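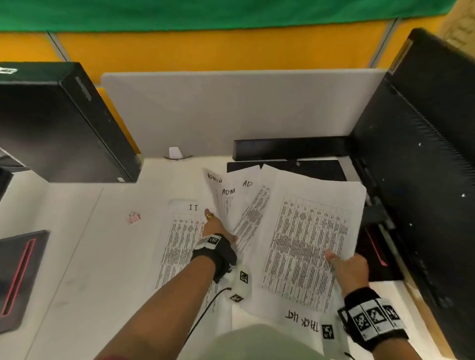 Sorting the printed task sheets at the desk, with marker bands on both wrists

Lists > Recording Practice > Archive > November 11, 2023

Subject: Re: Task sheets, wrist markers and what we write down

Hi all,

Replying to the list so the answer is in one place. The question came in from the Pistby site:

> We have started office tasks and have two problems. First, the
> printed task sheets get labeled by hand and each shift does it
> differently, so the person entering the sessions later has to
> guess. Second, the wrist tags hang loose on some people and
> rest on the paper. Do we stop and redo the session, or keep it
> and make a note? The July rules don't say.
>
> Also, do rings and watches have to come off?

Taking these in order.

Labels. The July rules were written for kitchen work, where there was one sheet per session and it stayed on the wall. Office tasks use paper as the thing being handled, so the task sheets and the props get mixed together. From now on please write the department in full in the top left corner: ADMIN, not ADM or AD. Short forms are how we ended up with two departments in the Billasach index that were the same one. For I.T. keep the periods, as the search in the index treats the word "it" as noise. Task numbers go on the same edge as the department, facing the same way. If a sheet is already marked some other way, leave it alone and put the full label in the log. Don't cross anything out on a sheet that has been used in a session.

Wrist tags. Keep the session. A tag that rests on the desk for a few seconds does no harm, and the tracking picks up again once the band itself is in view. What we can't use is a session where a band has turned so that the row of markers faces the palm. Check this before you start by having the person hold both hands out over the desk, palms down. If a band turns partway through, finish the task, fix the band, and log the time.

Cables. Run them toward the person's body and leave enough slack for a full reach to the back of the desk. At Sesico they tape the cable to the forearm. I don't object to that, but please ask the person first and use the paper tape.

Rings. They stay on. We want hands as they are at work, and a plain ring has not caused trouble in any of the 900 sessions we went back through. Watches are a different matter, only for the reason that they take up the place where the band goes. Move the watch or take it off, whichever the person prefers.

Pages with dense tables. This wasn't asked but it belongs with the rest. Anything printed for a task must be made-up data. Session 3226 had to be pulled when a real staff list got into the pile, and the text was large enough to read. Small print is not protection. Whoever sets up the desk checks every sheet, both sides, and signs the setup line in the log.

I will put all of this into section 4 of the rules. Unathi Tshabalala has offered to read the draft against what the Meijer room does, since their desks are narrower and the reach check may need different wording there. If your site does something that conflicts with the above, send it to the list before the draft goes out — after that it will have to wait for the next revision.

One open point: I don't have a good rule for used sheets. We are keeping all of them at the moment and the cabinet is full. Does any site shred after the session is entered, and has that ever been a problem?

Regards,
Rules editor, Recording Practice list

Recent threads
Band sizes for small wrists
Re: Re: Who signs the setup line
Paper tape, where to order
Kitchen tasks: wall sheet or clipboard
Minimum font size for printed props, 800 sheet reprint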